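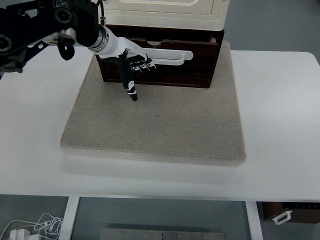

Cleaning a Small Tabletop Drawer

These instructions apply to single-drawer wooden units kept on a felt pad. Allow 20 minutes.

Step 1. Pull the drawer forward by its handle — keep the pull level — and remove the contents.

Step 2. Wipe the drawer floor and side walls with a barely damp cloth. The wood inside is light and unpainted in many units, so avoid colored cleaners.

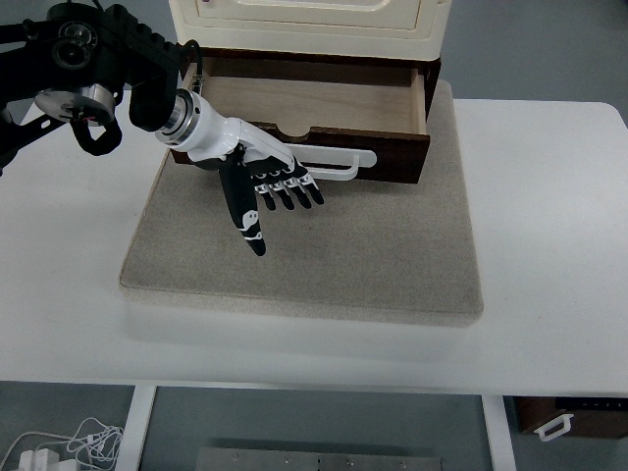 Step 3. Brush dust out of the finger notch and dry the front panel.

Step 4. Leave the drawer open for 2 hours before refilling. Report loose handles to Erhan Yazıcı by Tuesday.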